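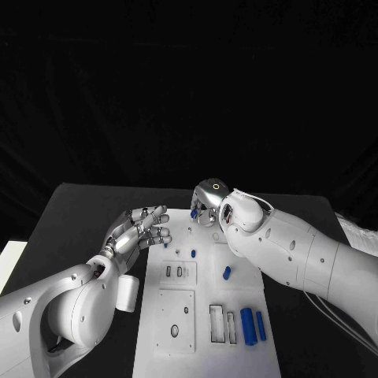

A backing curtain is a plain length of cloth, most often black, hung behind a stage, a stall or a work area to hide what lies beyond it. Unlike a front curtain it is rarely opened during use. It is also called a backcloth drape or, in some theatres, simply "the blacks".

Materials
Wool serge was the usual cloth for many years. It is heavy, hangs well and takes a deep dye, but it is costly and attracts moths. Cotton and polyester cloths are now more common. Pieces are joined with upright seams, which are lost among the folds. A chain or strip of lead is often sewn into the hem.

Hanging
The cloth may be hung flat or gathered. Gathered cloth hides creases and soaks up more sound, though more of it is needed. Ties are sewn along the top edge, commonly 15 cm apart, and knotted to a bar with a bow so that they can be undone quickly.

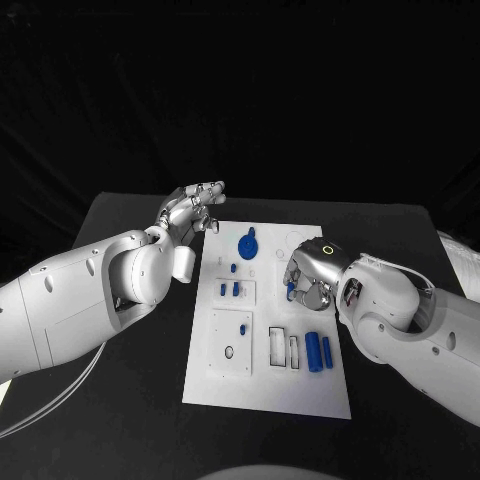
Skelatbridge, April

The Drukwood hall at Skelatbridge keeps a set of 28 curtains, made by the local firm of Jacobs and hired out to schools and clubs. Five are full height – the rest were cut down when the hall roof was lowered. The firm's cloth, sold as Grallum, is a brushed cotton.

Care
Black cloth shows dust and chalk easily. It is brushed downwards while hanging, and stored folded with the face inwards. Washing can shrink it and may remove any flame-proofing, which must then be applied again.
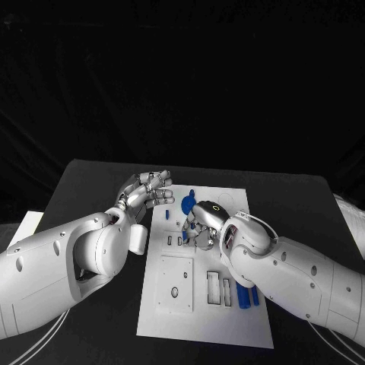
Black fabric curtain behind a dark grey tabletop

See also: Backcloth; Serge; Stage lighting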